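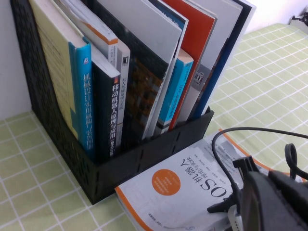 Minutes taken by Mitali Biswas, secretary, Linstead Youth Sports Association

Parents and Coaches Meeting
Monday, April 15, 2024, Linstead Community Hall, small room

Present: Shahnaz Patwary (chair), Nuria Miranda (head coach, under 10), Sabina Sultana (registration), Kasun Begum (parents' representative), Mitali Biswas (minutes), and parents of the under 10 and under 12 groups.

The chair opened the meeting at 6:30 p.m. The minutes of the March meeting were read and accepted with one correction: the name of the second swimming pool is Munshi Pool, it was written wrongly as Munshi Park.

1. Registration

Sabina Sultana reported that 116 children are registered for the summer season. The fee stays at 190 dollars for each child. Five families asked to pay in two parts and this was agreed. The second part must be paid before the first match. Sabina asked parents to write the birth date of the child in full on the form, as she had to call many families in the evening to ask for it.

2. Playing time in the under 10 group

This point took the longest time. Kasun Begum read a letter from several parents, who feel that their children stay too long on the bench. In the match against Sonen, two children played only the last minutes. Nuria Miranda answered that she had changed the order of substitutions late in that match and that she was sorry for it. She explained that she wants every child to play at least one half, but it is difficult when 14 players come to a match for seven.

One father said that children should learn to earn their place. Another parent did not agree and said that at the age of eight they should first learn to like the game. The discussion became a little loud and the chair asked that people speak one after the other.

Decision: in the under 10 group each child who comes to the match plays at least one half. The coach keeps a written list and any parent can ask to see it. For the under 12 group the rule stays as before. Voting: 32 for, 2 against.

3. Behavior at the side of the field

The referee of the last home match made a complaint about shouting from parents. Shahnaz Patwary reminded everybody that only the coach gives instructions during the match. Parents will stand on the far side, behind the white line. Kasun Begum will prepare a short text about this and send it to all families together with the match calendar.

4. Training shirts

The offer from Grollix was shown. The quality is good, but the delivery takes six weeks. Some parents prefer to use the old shirts one more season. No decision was made. Nuria Miranda will ask if a smaller order, only for the new children, can come faster.

5. Other matters

The key of the equipment room is still missing. Whoever has it, please give it to Sabina.

A mother asked about winter training in the gym. The chair will put it on the agenda of the next meeting.

The meeting was closed at 8:20 p.m. Corrections to these minutes can be sent to the secretary before the next meeting.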